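Givora 厨房台面铺巾 产品说明

首页 > 厨房用品 > 台面与水槽周边 > 铺巾

产品系列:Givora 台面铺巾
供货单位:Jatarstead 家居用品部
适用范围:家庭厨房、员工茶水间、公寓式宿舍厨房
页面更新日期:2022年10月29日,星期六

一、产品概述

Givora 台面铺巾用于覆盖水槽前方及两侧的操作台面,供临时放置餐盘、袋装食品、盒装食品及小件炊具。本系列以织物为主体,表面配有贴布装饰,铺设后前缘可自然垂下,遮盖台面边沿。产品不作隔热用途,亦不替代砧板。

本系列自上市以来,已通过 Jatarstead 各门店及团购渠道售出超过1,800件。现行款式由 Pindell 织造车间生产,贴布部分由 Ahn 工坊缝制。两道工序分别设有检验环节,检验合格后方可入库。

二、款式与颜色

本系列现有粉色、米白、浅灰、浅绿及藏青共5种底色。粉色款饰有白色爪印及小花图案,并配以花朵形贴布;其余各色为素面或条纹,贴布式样以实物为准。因生产批次不同,贴布的位置可能略有差异,不属于质量问题。

订购编号如下:
粉色,爪印小花:307
其他底色:请向门店索取色卡,并在订单中注明颜色名称。

三、使用场合

铺巾适合在整理采购物品时使用。购物归来后,可先将袋装、盒装及筒装食品集中置于铺巾之上,核对保质期后再分别收入橱柜或冰箱。包装底部附着的灰尘与水汽由铺巾承接,台面无须反复擦拭。

餐后整理时,洗净的盘、碗可暂放于铺巾靠近水槽的一侧。沥水较多的器皿,建议先置于沥水架,待表面积水减少后再行移放。
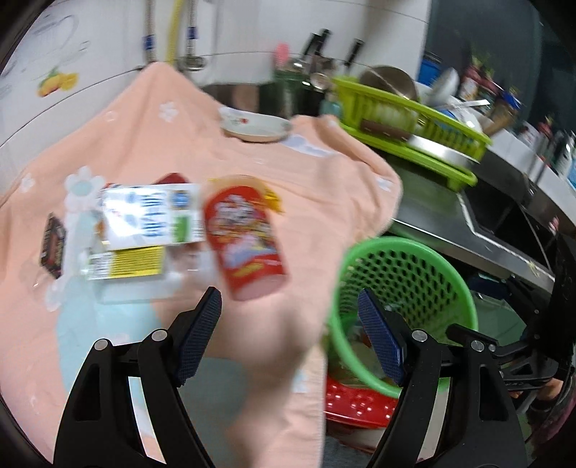 小型厨房的台面进深有限,铺巾宜沿水槽前沿展开,使垂边朝向操作者一侧。垂边长度以不妨碍下方柜门和抽屉开启为准。台面较窄者,可将后侧向内折叠一次,折叠后的双层部分适合放置瓷盘等易碎器皿。

铺设时应注意以下事项:
铺巾与燃气灶具之间须保持安全距离,不得覆盖灶面、旋钮或燃气阀门。
铺巾不得缠绕或遮盖墙面水管、燃气软管及其接头,以免影响日常检查。
刀具应放回刀架或刀座,不宜平放于铺巾之上。
家中有幼儿者,请适当缩短垂边,防止拉拽导致台面物品坠落。
台面放有较重物品时,请勿抽拉铺巾。

四、与周边设施的配合

本产品可与磁吸刀架、壁挂置物架及瓷砖墙面装饰贴纸同时使用。刀架应安装于儿童不易触及的高度,并与水槽区域保持便于取放的距离。墙面贴纸应避开灶具正后方,边角翘起时应及时更换。

对于不锈钢水槽,建议在铺设前擦干槽沿。槽沿积水如长期与织物接触,可能留下水渍,亦会延长铺巾的干燥时间。

五、洗涤与保养

首次使用前请以清水单独漂洗一次。深色款在最初几次洗涤中可能有轻微浮色,应与浅色织物分开洗涤。

日常洗涤可选用洗衣机轻柔程序,并将铺巾装入洗衣网袋,使贴布面朝内。请使用中性洗涤剂,不得使用含氯漂白剂。油渍应在洗涤前以少量餐具洗涤剂局部处理,静置片刻后用清水冲净。

晾晒时请将四角拉平,置于通风处阴干。不建议滚筒高温烘干。如需熨烫,应从背面以低温进行,贴布边缘处避免反复按压。

在正常家庭使用条件下,建议每周至少洗涤一次;处理生鲜食品后应立即更换。备有两条铺巾轮换使用,可保证台面始终有干燥的铺巾可用。

六、包装与配送

产品以单件折叠包装出厂,外附洗涤说明卡。团体订购可选择简装,取消单件外袋,以减少包装废弃物。Jatarstead 各门店均可自提,门店无现货时,由仓库按登记顺序调拨。

今年八月补货批次共入库1,347件,现仍在供应。批次号印于洗涤标背面,申请售后服务时请一并提供。

七、退换说明

未经洗涤、吊牌完整的产品,可凭购买凭证至原购买门店办理退换。下列情形不予退换:
(一)已经洗涤或有明显使用痕迹;
(二)因接触明火、高温炊具或漂白剂造成的损坏;
(三)自行裁剪、改缝或拆除贴布;
(四)无法提供购买凭证及批次号。

如发现贴布脱线、底布破损等出厂质量问题,请保留原件并与门店联系。经检验确认后,门店将予以更换同款产品;同款缺货时,可改换其他底色或办理退款。

八、相关产品

Givora 沥水架衬垫
Givora 餐具擦巾
Givora 抽屉防滑垫
Pindell 洗衣网袋

相关产品的规格、库存及订购方式,请查阅各产品页面或向 Jatarstead 门店服务台咨询。本页内容如与产品洗涤标所载不一致,以洗涤标为准。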